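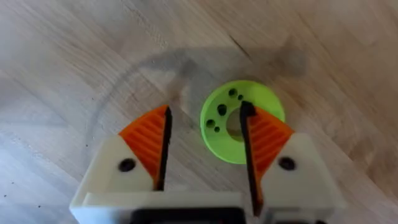 Lime-green ring on a light wooden surface

To: Bornside Library Friends list
From: Lorraine Cheetham, Programs Office
Subject: Re: Winter schedule for the reading room and the local history shelves

Dear members,

Thank you to those who wrote in response to the draft winter schedule. The Programs Office has read every reply, and the points raised by Keith Ellwood are answered in this message, as several members asked the same things. His message is quoted in part.

> From: Keith Ellwood
>
> I have read the draft schedule and have two questions. The first concerns the evening opening. The draft says that the reading room will close at 6 p.m. from November onward. Many of us who work in Celley cannot reach the library before 5:30, and half an hour is not enough time to request an item from the stacks, let alone read it.
>
> The second concerns the parish maps. They are listed as "available by request," but the draft does not say how long a request takes or whether the maps may be seen on the same day.
>
> I would also ask that the list be told before the final schedule is printed.

On the first question, the office accepts that a 6 p.m. closing would shut out most members who travel from Celley. The reading room will remain open until 8 p.m. on 2 evenings each week through the winter. Which evenings these will be depends on the staff rota, which Kelly Pickering is preparing. Stack requests on those evenings must reach the desk by 7:15 p.m.

On the second question, the parish map collection holds 82 sheets. Of these, 4 are with the conservator at Clidard and cannot be seen until they are returned. The rest may be requested at the desk and will normally be brought out on the same day if the request is made before noon. Requests made after noon will be filled on the next open day. Members may have 2 sheets on the table at one time. Please do not bring ink pens to the map table. Pencils are kept at the desk.

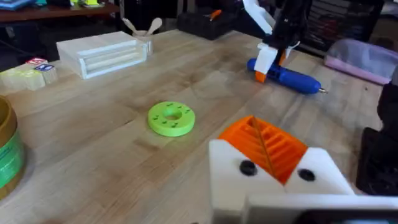 Wooden tabletop with the green ring and other small objects

Members have also asked about the Hayashi bequest. The letters and account books have been sorted by year but have not yet been listed in the catalog. Until that work is finished, readers who wish to consult them should write to Shirley Tindall, stating the years of interest and the purpose of the research. Copies cannot be supplied at this stage. The family has asked that the letters not be quoted in print without written consent, and a form for this is held at the desk.

The proposal to move the newspaper volumes to the lower floor has been withdrawn. The shelving there was found to be too shallow for the bound volumes before 1920, and the office does not wish to divide the run between floors. They will stay where they are.

The final schedule will be sent to this list before it is printed, as Mr. Ellwood requests. Corrections should be sent to Kelly Lambert at the Programs Office and should give the page and line of the draft. Members who receive the schedule by mail need take no action unless their address has changed.

Yours sincerely,

Lorraine Cheetham
Programs Office
Bornside Library

To leave this list, send a blank message with the word "leave" in the subject line.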